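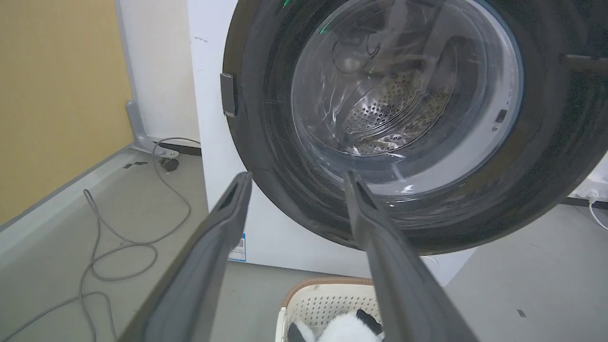

Vilém Šimko reckons leaving the door open between loads is for people who enjoy bruised shins, and that a front loader will dry itself out if you leave it in peace.

Forums > Laundry > Front Loaders > Reply > Next page

ulura_kev
Vilém, with respect, your towels must smell like a pond. Door open, always. Ours lived shut for a whole February and the rubber grew its own ecosystem.

Vilém Šimko
My towels smell like towels. I wipe the seal. Thirty seconds with an old sock — cheaper than physio.

Trustutmont
Has either of you tried a hot wash with nothing in it? I run one at 90 every month or so. Before that I'd paid a bloke 290 dollars to tell me to run a hot wash with nothing in it.

ulura_kev
290! Did he at least bring his own sock?

Trustutmont
He did not.

Anent
Check the filter as well, the little hatch down low on most of them. I got 34 cents, a bra wire and something that had once been a tissue. Put a tray under it first or you'll be mopping until tea.

pegbasket26
Gritty bits in the bottom of the drum are usually just pockets, by the way. My kids bring home half the sandpit. I wipe it out with a damp cloth and don't think about it too hard.

Vilém Šimko
So we agree on wiping.

ulura_kev
We agree on wiping. We don't agree on the door.

Anent
Pull it to without latching it? Mine sits open a hand's width and I've still got both shins.

Vilém Šimko
Mine swings back out. The floor slopes.

ulura_kev
Then it's telling you something, mate.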